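3.2 Storage of leftovers

Households in Trorkdale kept a food diary for 30 days. Of the 191 containers logged, 38 were opened only to be thrown out. Most entries concerned clear plastic boxes with a sealing lid.

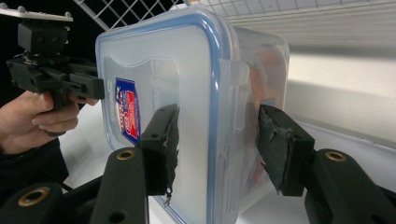
Figure 2. Clear food container with a blue gasket in the lid.

Clear walls show that something is inside, but the contents may be hard to name without opening the lid. Date labels were used in few kitchens. Containers were logged at a table and then returned to the refrigerator.

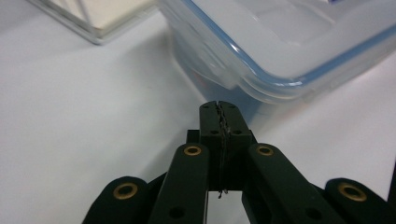 One respondent in Cudstead wrote that she dated every box for the first week and then went back to smelling the food. Similar remarks came from Flotitz.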